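Chapter 2
A Hand That Lets Go

In Chapter 1 we built the base, fitted the shoulder, and spent a good while (longer than most readers would like, I am afraid) finding the center position of every servo. If your arm can nod, reach forward, and come back to rest without slapping itself on the base, you are ready for this chapter. If it can't, please go back and do the centering again. I say this kindly, having once skipped it myself and lost a whole February to an elbow that leaned to one side.

Now we come to the part everybody wanted to build first. When Kwadwo Ankrah and I started teaching the evening build class at the Bultau shared workshop, we used to hand out the gripper parts on the opening night, just to keep spirits up. It did keep spirits up. It also meant that people had beautiful fingers and nothing to hang them on, and by the time the arm was ready half the screws had wandered off into coat pockets. So we moved the hand to the second chapter, and there it has stayed.

The arm we follow through the book is called Idar. It is printed in white plastic and driven by small hobby servos, and there is nothing in it that you can't make on a kitchen table or carry to a workshop in a shoebox. The job we give it in this chapter is a modest one: reach out over a table, close on a small object, carry it to a bin, and open again. You will find that a great deal of mechanics fits inside that short sentence.

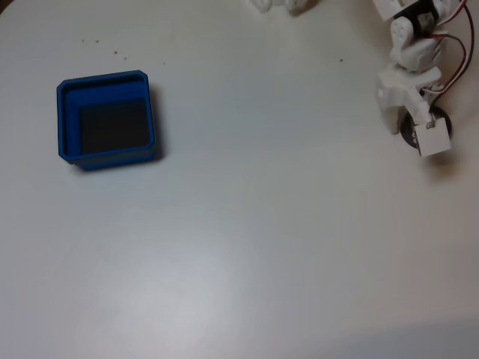
Figure 2.1 Idar's arm over the work table, with the blue bin to the left.

Before you cut, print, or screw anything, spend an evening thinking about wires. A servo lead looks long enough when it is lying on the bench, and then the wrist turns and you discover that it was short all along. Leave a generous loop at every joint that moves, wide enough that the wire bends gently through the whole travel of the joint and never pulls on its connector. Delali Ofori, who drew most of the parts for this book, likes to move each joint slowly by hand, power off, and watch the loop the entire way. It is dull work and I recommend it warmly. A wire that has been tugged at the connector will go on working for days and then fail at some moment of its own choosing, usually while you have company.

You will also want to settle your work area early and then leave it alone. Pick a plain surface, decide where the bin goes, and put a pencil tick or a bit of tape at two of its corners so that it can be returned to the same place after somebody borrows it. Everything in this chapter is taught to the arm as a set of positions, and a position is only as good as the furniture it was measured against. We used a table in our own class that rocked on one leg – a folded beer mat cured it – and you would be amazed how many clever theories were offered before anyone looked under the table.

2.1 Choosing something to pick up 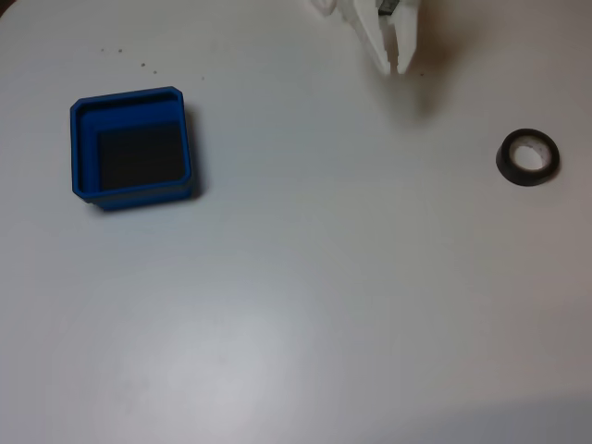 Beginners nearly always choose a first object that is too hard. They want to lift a pencil, or an egg, or the little figure of a knight that Issahaku's daughter brought to class, and they are disappointed when it rolls, cracks, or falls on its face. Look for something low and steady that stays where it is put and doesn't mind being dropped. A ring lying flat, such as the black one to the right of the gripper, is a very good choice. It gives you two quite different ways of taking hold: you can close on it from the outside, or you can put one finger through the opening and pinch the wall. Try both, and write down which one forgives you more when the arm arrives a little off its mark. My students fill in the table at the end of this section before they are allowed to argue about it.

Whatever you choose, measure it in three directions and note the widest one. Your fingers must open wider than that, with some room to spare on each side, and they must come down far enough to get past the top edge without touching the table. Write these numbers inside the front cover of your notebook. You will want them again in Chapter 5, and I promise you won't remember them.

2.2 The shape of a finger

A finger has two duties, and they pull against each other. It has to be stiff, so that the force of the servo reaches the object, and it has to be slim toward the end, so that it can get into tight places without knocking over the neighbors. A wedge is the usual compromise, broad at the root and narrower at the tip. The inner edge is where you have real choices to make. Our first set, the Cevham fingers, had straight inner edges, and they were fine for boxes and hopeless for nearly everything else. The set we use now is stepped, with two pads on each finger.

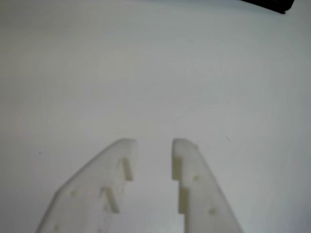

Figure 2.2 The two fingers standing open. Note the stepped inner edges and the facing pads.

With the upper pads set closer together than the lower ones, a small object is met at the tips, and there is a wider space farther down between the fingers. Print one pair exactly as drawn before you begin improving it. When you do start improving it (and you will), change one dimension at a time and mark the part with a pen, so that you know next week which finger you are holding.

We begin with the servo mount, for which you will need the four shortest screws from your kit and a screwdriver that truly fits them.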